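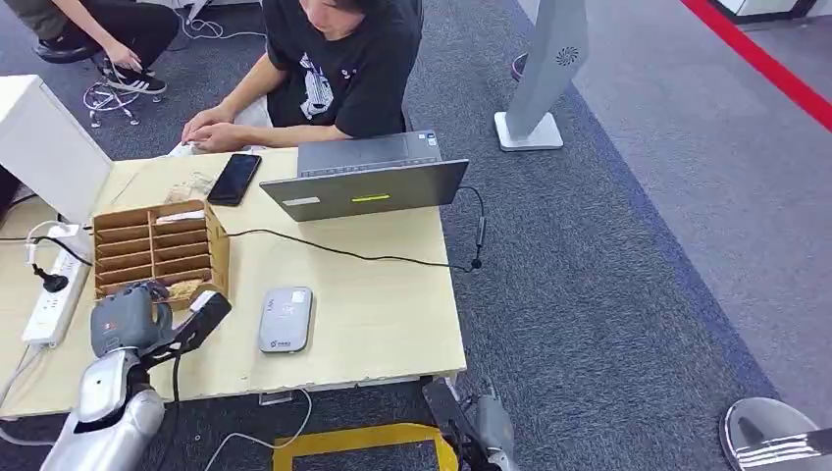
*By Clem Hollis, Kimmont press desk | Clurnley, 2018-07-24*

**Shared tables and a new desk organiser for the Korberg work rooms**

Kimmont is delighted to announce that its Ccori desk organiser will go on sale in September, after a spring and early summer of daily use on the shared tables at the Korberg building in Clurnley.

Ccori is a light wooden organiser made of thin plywood, with open compartments set out in a grid of several rows. It has no lid, no drawers and no labels. It sits flat on the table beside whatever else is there - phone, power strip, a bag of bits from the shop - and people put into it whatever they like. A card goes in one slot, something to eat goes in another, and the table around it stays usable.

The idea came out of the Korberg rooms themselves, where 158 people now share the long tables over the course of a week. Few of them have a fixed place. Most arrive with a bag, spread out, and pack up again at the end of the day, and small things were forever going astray between one person and the next. Kimmont put the first 30 organisers out in the spring and asked people to use them exactly as they pleased.

"We had drawn lovely plans of what would go where," said Crisanto Gatchalian, who designed Ccori. "Pens at the back, paper clips at the front, all very proper. Then I walked round at lunchtime and found a bread roll in one and a pair of earrings in another. I was thrilled! That's what a table is like when people really live at it, and it made me drop the labels straight away."

Several changes followed from those months at Korberg. The front row was made lower so that a hand can reach in without lifting. The corners were rounded a little more, after complaints about snagged sleeves. An early version had a slot meant just for phones, but people carried on laying their phones on the table where they could see them, so the slot went and the space was given back to the ordinary compartments.

The tables have had some attention too. Power is now brought up to the tabletop with multi-socket strips that lie along the edge, so nobody has to crawl under a chair to charge a laptop. The carpet and the wheeled chairs are staying as they are. Cables are next on the list, and Kimmont would be very glad to hear from anyone in Clurnley who has found a good way of keeping them off the floor.

Ccori will be made in a first run of 558, cut and glued at the Kimmont workshop. It comes in one size and one finish, with the wood left pale, and it arrives ready to use. Kimmont will also mend any organiser from the first run that comes unglued - bring it to the workshop counter and it will usually be ready the following week.

Before the launch, the Korberg rooms will hold an open afternoon for anybody who would like to sit down at one of the tables and try Ccori with their own clutter. There are 15 places and tea is provided. Please bring the things you normally carry, however scruffy. Crisanto will be there throughout and is keen to see what ends up in the compartments.

**Notes for editors**

Kimmont makes small wooden goods for desks and kitchens at its workshop in Clurnley. The Korberg building offers shared work rooms by the day or by the month.

Requests for interviews, visits to the workshop and review copies of Ccori should be sent to Clem Hollis at the Kimmont press desk.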